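Mouse mats, part two

The Kirus mat went in the bin in April. It measured 252 mm across, which is too narrow at 500 dpi. I have gone back to the pale green cartoon one, which gives the perforated white mouse more room. Cable drag no longer matters at this desk. The small bits stay at the back of the table, beyond the mat.

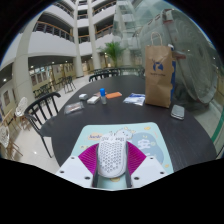 Does a printed mat upset the sensor? Mine tracks the same over the print as over plain cloth, at 500 dpi and above.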